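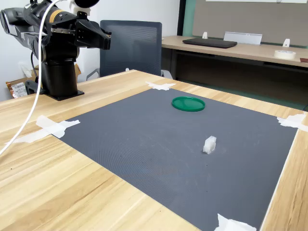 When does a scripted pick-and-place task need a planner?
As soon as the start positions are allowed to vary. A fixed list of waypoints is enough while every object starts on its mark; once it may start anywhere in the workspace, the motion has to be computed from what perception reports.

Handout 6: From Pose Estimate to Placement
Course notes, Gendton Robotics Lab

1. Task definition
The task is "block to lid": one small white block, one round green lid, both on the gray mat. The goal predicate is that the block rests inside the rim of the lid and no finger touches it. Orientation of the block is free. Write the predicate before writing any motion code.

2. Frames
All poses are expressed in the mat frame. The mat is taped at the corners so that the frame survives an accidental push, but repeat the extrinsic calibration if the tape has been lifted. Allell stores the transforms as a tree. Most sign errors in the April submissions came from inverting a transform twice — once in the perception node and again in the planner.

3. Perception
The lid is easy: segment by color, fit an ellipse, take the center. The block is small and pale, and its shadow on the mat can shift the centroid if the threshold is loose. Average the estimate over 200 ms and reject it if the spread exceeds your grasp tolerance.

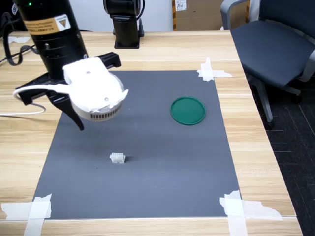 4. Planning
Use the Cocco sampler with a limit of 2,000 nodes. Split the motion into approach, grasp, lift, transfer, lower and release. Only the transfer is planned freely; the others are straight lines along the mat normal. Enter the second arm as a static obstacle, and give the cables a padded volume.

5. Checking the goal
Evaluate the predicate on a new frame, never on the commanded pose. The Clamov log keeps both, and a run counts as complete only when the new frame agrees.

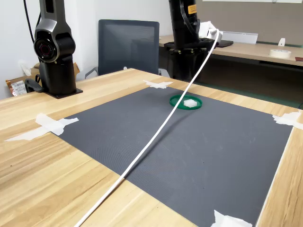 Figure 6.2. Block within the rim of the green lid.

Submit the planner configuration and one log by May 12, 2026.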